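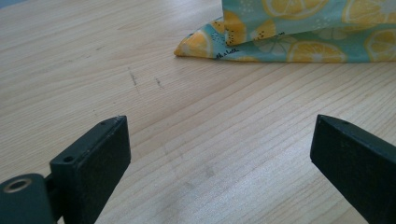

Two dark marks in the table, and a bit of the citrus cloth.

19 June 2024

I have now lived one full year without a car, and I want to write down how it was before I start to remember it better or worse than it was.

When I moved to Gonelham I was sure that I would buy one in the first month. At home in Disulberg I had a car for nine years, and I did not think of it as a thing that one chooses. You have a coat, you have a car. Then the first month went on deposit and curtains, the second on the dentist, and by the third I had learned the timetable of the 22 by heart.

The 22 goes from the end of our road to the industrial estate, where Draltar has its offices, and then on to the hospital. In the morning it is full of nurses and schoolchildren. The nurses sleep, also standing. I used to be angry when it was late, in the way one is angry in a car, with the hands. With a bus it makes no sense to be angry with the hands. I read instead. I have read more novels in English in this year than in all my life before it, and I think my English is better for it, although my colleague tells me that I now sometimes say "forthwith".

What I did not expect is how much I would walk. From my stop to the office there are 2000 steps. I counted them once in the autumn, when I had forgotten my book, and again on the way back, and it was a few less, so maybe I walk faster when I go home. There is a hedge on the way where the sparrows make a terrible noise and stop all at once when I pass. There is also a house where somebody is always repairing the same wall.

February was the bad month. I must be fair and write this too. It was dark when I went out and dark when I came back, and for two weeks there were road works and the bus took the long way and did not stop at our end at all. I stood one evening at the wrong stop for fifty minutes with the rain coming sideways, and I cried a little, more from being cold than from being sad. That night I looked at advertisements for cars until after midnight. I found a small red one and I wrote to the seller. He never answered. If he had answered, this would be a different page.

In the spring I bought the bicycle. It is a Maeng, second-hand, green, and too heavy, and I paid 400 for it together with the lights and the lock. Blažena says that this was too much, and she is probably right. She cycled to school every day as a child and she has opinions on gears. She came with me on the first two Sundays along the old canal, behind me, and called out when I should change down. I was always too late. I am still too late, but now I only hear it in my head.

I do not cycle to work. The road by the roundabout frightens me and I am not ashamed to say so. But for the evenings and for the shopping it is good. The shopping was the thing I worried about most, and it has changed more than anything else. With the car I bought for two weeks and threw away a part of it. Now I buy what I can carry, so I go often and I buy little. I know the price of onions. I know the man with the eggs, and he knows that I want the small ones.

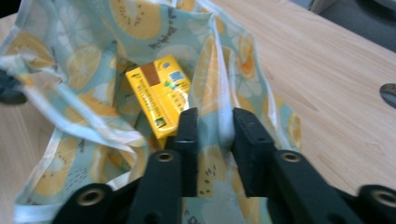 My fruit bag, not yet folded.

I have become a person with bags. There is always one in my coat and one in my desk, and if I leave without one I go back for it, even when I can see the bus already. My mother was like this and I used to laugh at her. She had a string net that lived in her handbag for thirty years and it could hold a whole cabbage and a goose.

On the telephone yesterday she asked me if I am not lonely without a car. I found it a strange question, and then not so strange. For her the car was always how you went to see people. And it is true that I have refused invitations. Anything in the villages after eight o'clock is impossible, unless someone drives me home, and I do not like to ask. Last winter I missed a birthday for this reason, and I gave another reason, and I am still a bit uncomfortable about it. On the other side, I know people I would not know. The woman with the cello. The boy who learns his Latin aloud. We are not friends, but when I was away for a week with my throat, the driver asked where I had been.

The money I have tried to work out and I got 2 different answers, depending on what I put in for repairs. Both are in favour of the bus. I do not trust either of them completely, as I did the sums in the evening and I wanted a certain result.

Will I stay without one? I told Blažena that I would decide after a year, and today she sent me a message with only a question mark. I have not replied yet. My licence is still good. My knees are good. They say that the timetable will change again in the autumn, and that the last bus will go half an hour earlier, and if this is true I shall have to think about the choir.

For now I have oiled the chain and put the wet shoes on newspaper by the door. Tomorrow the early bus. I have sixty pages left of my novel and I would like to finish it before the hospital people get on.

Print this entry
E-mail this entry to a friend

Recent entries
The driver with the radio
Small eggs
Canal path, second attempt
What I packed from Disulberg
A cold throat and a good soup
Road works again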